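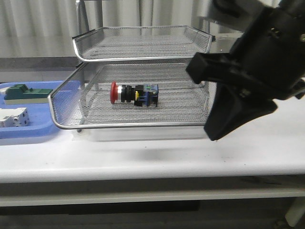

Ticket: Two-tier mesh organizer, trays rattle and lean
Product: Ondaleo two-tier desk tray set
Status: Open, then closed by me, see the last entry

Entry 1

Hi! So I bought the Ondaleo two-tier set in November for the parts bench, and I love the size of it, but the thing rattles. Every time I set something heavier than a pen in the lower tray, the mesh buzzes against the frame and the upper tray answers with a little ping. I keep switches, terminal blocks, breakers and other small electrical bits on this bench, so it's getting loaded and unloaded all day long, and by lunch the ping is all I can hear.

The other problem is that it leans. It isn't a lot! A pencil set down in the upper tray rolls to the right-hand side every single time, and it stays there. I checked the table with the long level from the Drura kit and the table is fine.

What I did before writing in:
Turned the organizer a half turn on the same spot. It still leans, and the lean goes around with the organizer, so it's in the frame.
Moved it to a different table. Same thing.
Took everything out and pushed down on each corner of the lower tray. Back right has a bit of give, the others are solid.
Pushed on the upper tray. That's where the ping lives.

I haven't taken it apart yet. The sheet that came in the box shows the trays going on in one picture with a lot of arrows, and I'm not confident I followed all of them the first time around.

Entry 2

Thanks for the quick reply. You asked how much weight is on it. I put the heaviest load I'd normally have in the lower tray on the parcel scale (a Wotdale, if that matters) and got 1000 grams, and the upper tray had 110 grams in it, which was mostly labels and a tape measure. Your sheet says 2000 grams per tray, so I'm well under on both.

You also asked if I could try it with only one tray on. I haven't, but I will tonight. In the meantime the small stuff is living in a flat plastic tray next to it, and I have to say that's a pretty nice way to work — everything's in one layer and I can pick out what I need without digging.
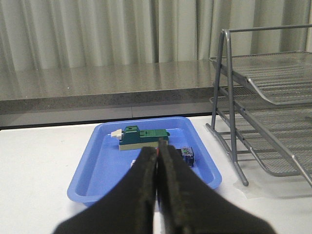
Can I keep using the organizer while I'm waiting to fix the lean?

Light things are fine, so paper, labels and small parts are all OK. Keep anything heavy out of the upper tray until every bolt has been checked, and put the heavier pieces toward the back of the lower one.

(I've copied that over from your reply so it's all in one place for me. My inbox is a mess.)

Entry 3

OK, one-tray test. With the upper tray off, no ping at all. I tapped the frame, I dropped a handful of terminal blocks in the lower tray from a height I wouldn't normally drop anything from, and all I got was the plain sound of stuff landing on mesh. The lean was still there though, so I'm now pretty sure I have two problems and they have nothing to do with each other.

Upper tray back on, ping is back. I stuck a bit of felt between the rim and the frame on the left and it got quieter, then moved the felt to the right and it went away completely. So the contact is on the right side. I don't want to leave felt in there (it sheds, and it gets into the contact blocks), but at least I know where to look.

I also put it up on a couple of boxes so I could get my head down low and look at it from underneath with a flashlight. I should've done that on day one!
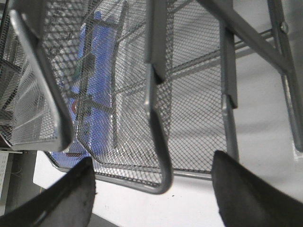

The uprights are what I wanted to check, and I went over each one with my fingers. One of the bolts on my right-hand side turned a good bit before it got snug. I'd used the little key from the box when I put the set together, and I think it had rounded off at the tip, so it felt tight in my hand when it wasn't. I swapped it for a proper Leitner key and the difference was obvious straight away.

Then I did it all again in the right order, which went like this:
Loosened every bolt on the frame until it could shift a little.
Stood it on the table and pressed down on the top with my palm so the feet settled.
Snugged the bolts in turn, going back and forth across the frame, with my palm still on it.
Hung the lower tray, then the upper one.
Gave every bolt one last small turn.

The whole job took 15 minutes, and a fair bit of that was me looking for the second key.

Entry 4

Pencil test this morning: it stays where I put it. I tried it in the upper tray facing both ways and it didn't roll. The give in the back right corner is gone too.

The ping is nearly gone. I still get a faint one if I flick the upper rim with a fingernail, but nothing when I'm just putting parts in and taking them out, and I can live with that. I've taken the felt out.

One request for the sheet in the box: could you add a line about leaving the bolts loose until the frame is standing on its feet? I'd tightened each one as I went, with the frame lying on its side, and I'm guessing that's how I built the lean in.

No replacement needed, but if you have a spare key you can drop in an envelope I'd happily take one. Closing this from my end. Thanks again for the help!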